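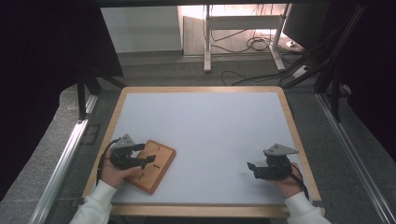

A wooden board with a raised rim on the white-topped table at the Ridgeway workroom.

Ridgeway's board night is back, and it needs more tables

I went over to the Ridgeway workroom meaning to stay for twenty minutes and came home after dark with sawdust in my socks, so you can guess how that went. The wooden board sessions are running again for October, and if you've been wondering whether to go, go! Just eat first, since the snack table is still crackers.

For anyone new in town, the workroom is the long carpeted space behind the old Bellent showroom. Keisha and Dwayne Sorensen took over the lease in the spring and have been filling it with benches ever since. The idea is pretty simple. People make small wooden boards (trays, peg boards, game boards, whatever you want to call them), sand them, finish them and either take them home or leave them for the school sale. Last year's sale brought in $3,000, and Keisha would like to beat that.

The board on the table in the photo is a warm orange-brown one with a beveled rim, and I think that rim is what makes it. I tried cutting a bevel myself and mine looks chewed. Dwayne was very kind about it. He told me to take lighter passes and quit leaning on the thing, which is also what my mother used to say about the kitchen counter.

There's a thin line engraved near one corner of that board too. I'm a sucker for that kind of detail. Ville Saarela is teaching the engraving part this time around, and he starts everybody on scrap, one straight line over and over until it stops wandering. I asked when we'd get to do letters. "When the line is boring," he said, and went back to his coffee.

The tables deserve a mention. The one in the photo has a white top with a natural wood border, and I'd happily have it in my kitchen. A pale surface is so much nicer to work on than the brown folding tables we had last year, where I lost a brass screw every single session and once an entire pencil. Imani Mbeki wants to get more white tops in before the holidays. The Sorensens have 50 people on the sign-up sheet already, and there just isn't enough elbow room for everybody at once, so for now it's split into early and late groups. I'm in the late one. Come sit by me, I have spare sandpaper.

Money news, quickly. Wivisico, the hardware place out by the bypass, has put up $500 toward new tops and clamps. Fitzgerald Blackwood at the store told me they'd take a finished board for the front counter in exchange, and there's already a bit of friendly elbowing over whose it will be. (Not mine. See above about the chewing.) The Ramix oil everyone liked last winter is back on the shelf as well, the honey-colored one, and there's a clear one if you want your board to stay light.

A few practical things. The doors open at 6 p.m. and the late group starts at 7:30. The first 2 visits are free, and after that it's pay what you can in the jar by the door. Wear sleeves you can push up. Kids are welcome in the early group with a grown-up, and the saws stay locked away until they've gone home. Parking is on the Bellent side only, please, as the neighbors in back have been patient enough with us.

If you've got a flat piece of hardwood sitting in the garage, Keisha would love to have it, even if it's short or a little stained. Drop it inside the side door with your name on it. I'm bringing the end of my old maple shelf, and I'm going to have another try at that bevel.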